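4.3 Unintended Release During Wrist Rotation

The most serious fault observed in the Rekholm trials was the loss of a held part while the wrist was turning. The fault did not appear during the approach or the lift. It appeared later, after the controller had already reported a secure grasp and the arm had begun to reorient the part for insertion. Of the 80 rotation trials run in simulation with thin parts, 30 ended with the part outside the fingers. In 4 of these, the controller continued to the insertion step and pressed the empty gripper against the fixture.

The safety concern lies mainly in those last cases. A dropped part is a nuisance, but a controller that does not know it has dropped a part may apply force where none is expected. The Dreklow grasp monitor, which was used without changes, bases its decision on finger position alone. When the commanded opening and the measured opening differ by more than a set margin, the monitor concludes that something is being held. For thin parts this difference is small, and friction in the finger joints can produce a similar reading with nothing between the fingers.
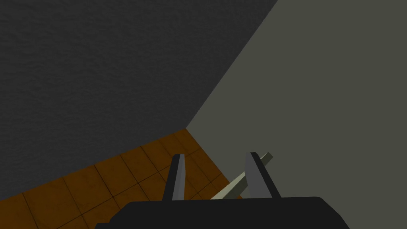

Contact quality was also found to depend on the angle of the part relative to the finger faces. A rod with a square cross-section may rest on one edge instead of on a flat side, and the contact area is then reduced to a narrow line. Under these conditions a small turn of the wrist is enough to start a slow slip. The monitor is not sensitive to this motion, as the finger opening hardly changes until the part is lost.

Two changes were tested. The first, proposed by Uthai Phuthong during the October review, compares the view from the wrist camera before and after each rotation step and halts the arm if the part has shifted. The second limits wrist speed until the comparison has passed. Both were added to the Wumbei control software and run for 2,000 simulation steps per trial. Blind insertion did not recur, although slips still took place and several trials were halted without cause – most often when a finger hid a large share of the part from view.

These results should be read with care. The contact model in the simulator treats the finger surfaces as rigid, whereas the pads on the physical Revberg gripper deform under load. It is therefore possible that the slip rate reported in this section is higher than the rate on hardware. The weakness in the grasp monitor does not depend on the contact model and is expected to carry over. Section 4.4 describes the stop condition used in the hardware tests.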